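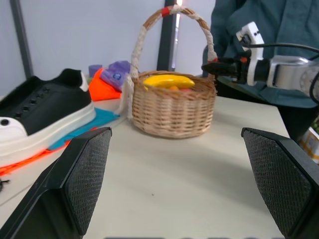

OK so I finally have time to write up what I've been doing with the Dirano cell, because three of you asked and I keep giving half answers in replies. Two arms, one table, lots of cable ties. Thread!

**2/** Quick background. I set up the cell in January and got maybe a week of good running out of it before the finger pads on the left arm started letting go of stuff. Smooth things were the worst. Anything shiny would slide right down and I'd hear the little plop from across the room.

**3/** I blamed the grip force first. Everybody does! I turned it up, the arm squashed a sponge flat, and the shiny stuff still slid. So I turned it back down and took the fingers off, and the pads were full of lint. Completely packed.

**4/** Where does lint come from? Cloths. We do a lot of folding and moving cloths around, and the mesh kind of pad (little dots all over, lots of tiny pockets) picks up fuzz like a lint roller. I should have guessed that one from my own dryer.

**5/** My routine now is a soft toothbrush, dry, brushed along the length of the pad. Then a barely damp wipe. Then leave it alone for 20 minutes. No alcohol on the glued edge, please, I lifted a corner that way and had to redo the whole pad.

**6/** Also wipe the table. Ours is a pale smooth top, so specks show up if you bother to look. I didn't bother for months. Crumbs of rubber, bits of thread, it all ends up back on the fingers sooner or later.

**7/** Pad swap, for when brushing stops helping: old pad off with a plastic scraper, glue residue off with your thumb (boring, put on a podcast), new pad lined up from the tip down. Start at the base and you'll be crooked by the time you get to the end. Ask me how many I wasted.

**8/** After a swap I redo the zero. Close the fingers on nothing, set that as closed, open all the way, check the number. Mine should read 57 fully open on the Judham controller. If it's off by more than 2 I take the fingers off again and look for grit in the slide.

**9/** Cables! The arms both need slack at the wrist and neither of them needs as much as I gave them. I had a loop that would sag onto the table and drag things with it. Now I clip it up high and run the wrist through its full twist by hand, power off, before I trust it.

**10/** Baskets with arched handles are my favorite check after any of this. A handle is skinny and it's round, and it wants to roll between the fingers. If the pads are dirty or the zero is off you find out right away. Soft things hide a bad grip for ages.

**11/** Niamh Scanlon asked if I check the wrist camera too. Yes, but only for two things: is the lens clean, and are both fingers where they were last time. I keep an old still from it and flip back and forth. If one finger has crept over, a mount screw is loose. It's been the same screw both times, ugh.

**12/** Somebody is going to ask about spare pads. I buy the Bronico sheets and cut my own with a craft knife. One sheet gives me 16 if I'm careful and a few less if I'm talking to someone while I cut.

**13/** Stuff I still haven't sorted out: the right arm makes a tick when it reaches far out to the side. Could be the joint, could be the table bolt. I've tightened the bolt and it got quieter but it's still there. If you've had this on yours, tell me what it was!

**14/** Next up I'm doing the joint grease, which I've been putting off because the cover screws are tiny and I drop them. I'll add to this thread when it's done, and I'll post the pad template too once I find where I saved it.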